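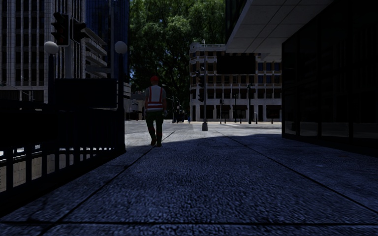
対象:Ritetti倉庫 構内通路および荷捌場
点検:2026年7月、記入者 Jannik Brinkmann
判定:○ 良/△ 要観察/× 要是正

## 1. 通路・床面

- [x] 舗装目地の段差:○
- [ ] 目地材の欠損:△ 北側通路で硬化。次回3月の補修に含める。
- [ ] 排水溝蓋のがたつき:× 4枚。固定金具を交換のこと。
- [x] 歩行者通路の有効幅:○

## 2. 照明・標識

- [x] 常夜灯の点灯:○
- [ ] 出口標識の視認性:△ 東口は積荷で隠れる時間帯あり。置場の変更を荷捌担当に依頼済み。
- [x] 制限速度標示:○ 塗り直し後の剥離なし。

## 3. 消火・避難

- [x] 消火器の圧力指示:○ 全数緑範囲内。
- [ ] 消火器の設置台帳:× 管理番号584が未記載。現物は第2棟の階段下。
- [ ] 防火扉の閉鎖:△ 閉鎖に最大9秒。調整はFlaknessに見積依頼中。

## 4. 保護具

- [x] 保護帽のあご紐:○
- [ ] 反射ベストの在庫:△ 82着。Lサイズが不足気味。反射材の浮いたものは廃棄箱へ。
- [x] 安全靴の貸出記録:○

## コメント

排水溝蓋は前回も×。前回の是正報告には写しがなく、どの箇所を直したのか照合できない。今回は蓋の裏に番号を記入した。×の項目は是正後に再点検し、本票の写しをOneckの事務所にも保管すること。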